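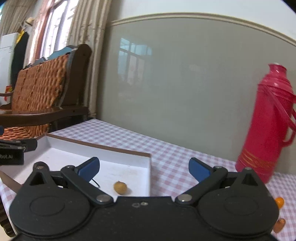
Marmalade month is back!

Filed under: Kitchen Diary, Preserves & Pickles

Every December I clear the counter, dig out the big pot and make more marmalade than one household could ever eat. I love it. I love the smell, I love the sticky spoons, I even love the slicing, and this year I did the slicing on a Sunday with the radio on and it took me right through lunch.

My first batch this time was 14 oranges and a couple of lemons, and it filled more jars than I had lids for (I ended up eating the last bit straight from a mug with toast, no regrets). The oranges came from Grinetti, the little produce store by the bus station, where they let you pick through the crates yourself. Go for the heavy ones! A heavy orange with a slightly bumpy skin has given me a better set than the smooth shiny kind, year after year.

I do the whole fruit method now. For years I peeled and chopped everything raw, and my hands were so sore by the end. With whole fruit you just cover the oranges with water, put the lid on and let them simmer until a skewer slides in with no push at all. Then you leave them to cool, cut them in half, scoop out the middles and slice the soft peel as thick or thin as you like. I like mine chunky. My sister likes hers so fine you can hardly find it, so she gets her own jars.

The seeds and pulp go into a square of muslin and back into the pot with the cooking water. Squeeze that bag hard when it comes out. The thick gloopy stuff is the pectin and you want every drop of it. Then the sugar goes in, stir slowly over low heat until you can't feel any grit under the spoon, and only after that turn it up to a proper rolling boil.
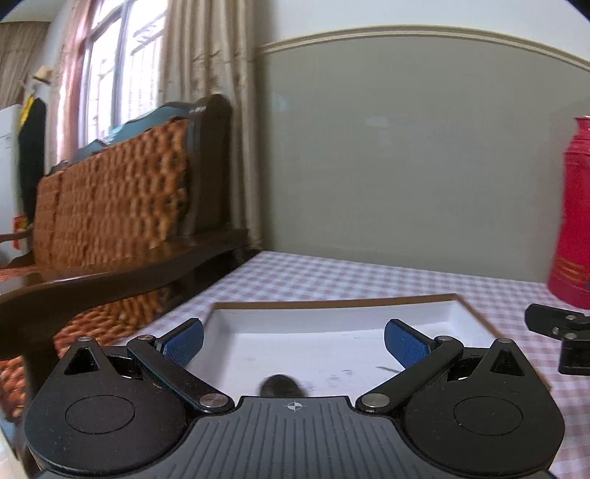 Can you use regular sweet oranges if you can't find the bitter ones?
You can, and I do it all the time. Cut the sugar back a little and add the juice of an extra lemon or two, otherwise it comes out very sweet and a bit flat.

I test for a set on a cold saucer from the freezer. Drop a little on, wait a minute, push it with your finger. If it wrinkles, take the pot off the heat and let it sit for a while before you fill the jars, so the peel doesn't all float to the top. I skipped the sitting part on my second batch and got clear jelly below and a thick hat of peel above. Still delicious!

Twenty-four jars are already promised for the Darkidville winter swap, where last year I came home with pickled beets, a plum chutney and a hot sauce that made my eyes stream. I've been trying out labels too, and so far the plain brown ones with white ink are winning.

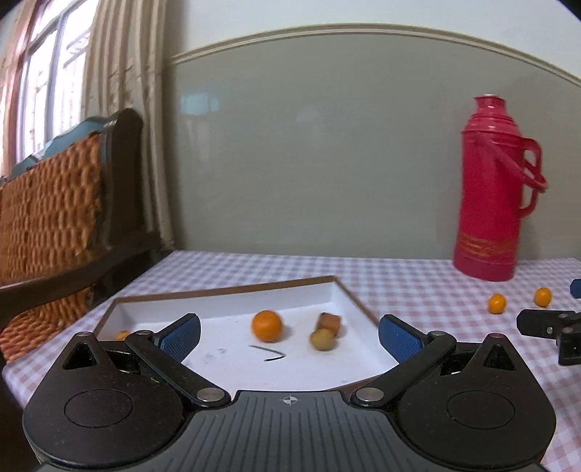

Marmalade is so good in savory food and I wish more people tried it that way. Stir a spoonful into pan juices after you've cooked pork chops, or brush it on carrots for the last few minutes in the oven. A round orange on a white tray, like the one here, makes me want to grate the zest straight into a bowl with mustard and a big spoon of marmalade for a glaze. It's also lovely on a cheese sandwich, a sharp cheddar, grilled until the edges go dark.

Next weekend I'm trying a grapefruit batch with fresh ginger, and I still need to find more lids.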